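Tips for Teaching a Robot Arm by Hand (and by Remote)
From the bench pages at Mivelden Workshop, by Lilian Were

I've been showing arms how to pick things up for long enough now that friends send me their questions, and I find I keep typing the same replies, so I've finally put them all on one page. Most of this comes from evenings of doing it badly first. If you're just starting out with toy fruit and a bowl, welcome, pull up a chair, it's a lovely way to spend a wet December!

Before you begin

Wipe the table. Crumbs and sticky patches make light objects drag, and then you'll be teaching the arm to tug when all you wanted was a gentle lift.

Decide what the task is and say it out loud in one short sentence. "Take the apple out of the bowl and put it on the plate." If you need an "and then" after that, you've probably got two tasks, and they're both easier to teach separately.

Leave more space between things than looks right to you. Your own fingers can sneak in beside a banana without touching it, but a gripper has shoulders (that's what I call the wide part, anyway) and it will nudge the neighbors.

Guiding the arm by hand

Hold it near the wrist, with your other hand resting lightly further back, and move as if you were helping somebody put on a coat. Keep your sleeves rolled up. Breathe out on the way down, which sounds silly, but my starts and stops got a good deal smoother once Derek Furnival talked me into it.

Come at a bowl from straight above. I used to swoop in from the side because it felt natural, and I tipped so many bowls that Derek started putting a damp cloth underneath them. Stop a little above the fruit with the fingers open, wait for a slow count of 2, then go down.

Close the fingers slowly and past the widest part of an apple. If you pinch near the top it squirts away like a bar of soap.

Working by remote

Sit where you can see the gap between the fingers. For most of us that means a chair off to one side, a bit higher than you'd choose for typing. I put a cushion on mine.

Turn the speed down for the last stretch. You can hurry across the open table all you like.

If you make a mistake, finish the move calmly or throw the whole run out. Don't jiggle back and forth trying to rescue it, or you'll have a very faithful student of jiggling. Kelly Greenwood keeps hers if the recovery is clean, and she may well be right, but she's steadier than I am.

How many times?

For one fruit and one bowl I like 24 good runs before I let the arm try alone. When I've added a plate and a few distractions I go up to 200, spread over several sittings. My last batch came to 181 after I'd tossed the sloppy ones, and I was pleased enough with that to stop and make supper.

Shift things between runs. Slide the bowl a hand's width, turn the banana around, swap the pepper and the cucumber. Put in something that has no part in the job, too, such as a stuffed toy, and leave it alone every single time.

Get up and stretch every so often. Tired hands teach tired habits, and you won't notice until you watch the arm doing your four o'clock slouch.

Putting away

Park the arm high and clear of the table before you reach in for the fruit. Then jot down what you changed, in ink, while you still remember. My notebook for the fruit table is the green one on the Staniforth shelf, if anyone at the workshop wants to borrow it.

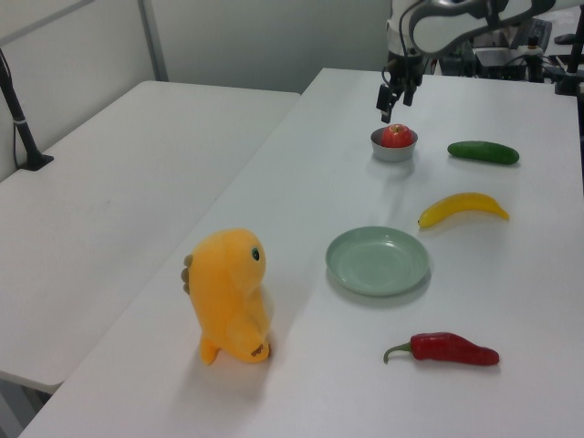 Fingers open over the apple, with the plate left clear.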